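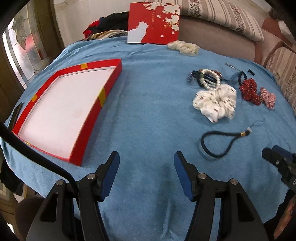
Handgreifer am blauen Tuch, links die rote Schale, rechts Haargummis, Spange und Armbänder

Offene Werkstatt Rundau, Gruppe Greiferbau
Protokoll der Novembersitzung
Beginn: 19:00 Uhr
Anwesend: Jeferson Macedo (Bau und Elektronik), K. W., T. B., Unterzeichnende (Protokoll)
Entschuldigt: L. M.

TOP 1: Protokoll der letzten Sitzung

Genehmigt mit einer Änderung. Unter "Stand Arm" hieß es, der Arm sei "im Wesentlichen fertig". Auf Antrag der Protokollführung wird daraus "mechanisch montiert". Jeferson hält das für kleinlich, stimmt aber zu.

TOP 2: Stand der Handgreifer

Jeferson berichtet. Beide Handgreifer sind gebaut und lassen sich bedienen. Die blauen Polster an den Fingern sitzen nach dem zweiten Klebeversuch fest, die Gelenke laufen leichter als beim Vorgänger. Mit den Handgreifern werden weiterhin Bewegungen von Hand vorgemacht, die der Arm (Arbeitstitel Kileo) später übernehmen soll.

Rückfrage der Protokollführung: Wann ist später? Im Oktoberprotokoll steht "in den nächsten Wochen", davor stand "nach den Ferien". Jeferson möchte sich nicht festlegen, solange die Steuerplatine spinnt. Das ist nachvollziehbar, hilft der Planung aber wenig.

K. W. bemängelt die Kabelführung. Das schwarze Kabel läuft in einem weiten Bogen am Greifer vorbei und bleibt beim Drehen gern an der Schale hängen. Vorschlag: Kabel am Gestänge festlegen, mit etwas Spiel am Drehpunkt. Jeferson hatte das beim ersten Greifer so gemacht, dort ist die Isolierung durchgescheuert. Es wird trotzdem noch einmal probiert, diesmal mit Gewebeschlauch.

TOP 3: Aufräumaufgabe "Haarkram in die Schale"

Es liegen jetzt 33 aufgenommene Durchgänge vor. Aufgabe wie gehabt: Kleinteile vom Tuch aufnehmen und in die rote Schale legen, eines nach dem anderen. Ausgewertet wurden bisher 7 Durchgänge, von T. B., an einem Abend, am eigenen Küchentisch.

Ergebnisse laut T. B.:

Gerüschte und geraffte Haargummis gehen gut. Die Finger müssen dafür nicht genau treffen, der Stoff gibt nach.
Die schmale silberne Haarspange rutscht aus den Polstern, wenn sie längs gefasst wird. Quer geht es meistens.
Das Perlenarmband verhakt sich in den dunklen Haargummis, auf denen es liegt. Beim Anheben kommt dann das halbe Bündel mit.
Das geflochtene schwarze Band wird an der Schlaufe gegriffen, was sich von Hand leicht machen lässt. T. B. bezweifelt, dass der Arm die dünne Schnur am anderen Ende überhaupt berücksichtigt.

Die Protokollführung gibt zu bedenken, dass in allen Durchgängen ein Mensch mit Augen und Erfahrung den Greifer hält. Daraus auf den Arm zu schließen, erscheint verfrüht. K. W. sieht das genauso. Jeferson findet, dass man irgendwo anfangen müsse und dass die Gruppe das Vorgehen im Frühjahr selbst beschlossen habe. Das stimmt.

Längere Diskussion über das Tuch. Der hellblaue Stoff wirft Falten und die Kleinteile liegen darauf jedes Mal etwas anders. T. B. möchte eine glatte Platte, damit die Durchgänge vergleichbar werden. Jeferson ist dagegen: Zu Hause liege der Kram auch nicht auf einer Platte. K. W. schlägt vor, das Tuch wenigstens vor jedem Durchgang glattzuziehen. Angenommen, bei einer Enthaltung (Protokollführung - wer soll das kontrollieren?).

Offen bleibt, ob der aufgestellte Deckel mit der weißen Katze am hinteren Rand stehen bleibt. Gegriffen werden soll er nicht. T. B. befürchtet, dass das Modell sich daran orientiert und ohne Deckel die Schale nicht mehr findet. Jeferson hält das für unwahrscheinlich, kann es aber nicht ausschließen. Ein Teil der nächsten Durchgänge wird ohne Deckel aufgenommen.

TOP 4: Zweihändiges Greifen

Jeferson will die Aufgabe erweitern, sodass beide Greifer zusammen arbeiten: einer hält das Bündel fest, der andere zieht das Armband heraus. Erste Versuche von Hand habe es gegeben, Aufzeichnungen davon konnte er in der Sitzung nicht zeigen. K. W. erinnert daran, dass nur ein Arm existiert und für einen zweiten bisher weder Motoren noch Platz auf der Werkbank vorhanden sind.

Abstimmung: zurückgestellt, bis der eine Arm einen Haargummi selbstständig abgelegt hat.

TOP 5: Material und Geld

Die Servos von Rocha sind geliefert, eines davon brummt im Stillstand. Jeferson reklamiert. Für Gewebeschlauch, Kleber und Ersatzpolster werden 50 Euro bewilligt. Gegenstimme der Protokollführung. Die Belege der letzten Bestellung fehlen noch und sollen vorher in die Mappe.

TOP 6: Anfrage aus Ositz

Die Werkstatt in Ositz fragt, ob wir den Arm bei ihrem Basteltag vorführen. Jeferson würde gern zusagen. T. B. würde lieber nur die Handgreifer mitbringen und die Besucher selbst probieren lassen, dann kann wenigstens nichts stehen bleiben. So wird geantwortet. Eine Vorführung des Arms wird ausdrücklich nicht zugesagt, auch nicht "unter Vorbehalt".

TOP 7: Verschiedenes

Der Schlüssel zum Materialschrank ist wieder da. Wer den 3D-Drucker benutzt, trägt bitte die Filamentmenge ein - die Liste ist seit dem Sommer leer, der Drucker läuft aber hörbar.

Aufgaben bis zur nächsten Sitzung

Jeferson: Kabel neu verlegen, Servo reklamieren, Belege einreichen
T. B.: restliche Durchgänge auswerten, Fehlgriffe gesondert notieren
K. W.: Antwort nach Ositz
Protokollführung: Kopie der Aufnahmen auf die zweite Festplatte

Ende: 21:20 Uhr

Nachtrag: Jeferson bittet um den Vermerk, dass der Arm am Nachmittag vor der Sitzung einen Haargummi angehoben habe. Zeugen waren keine dabei.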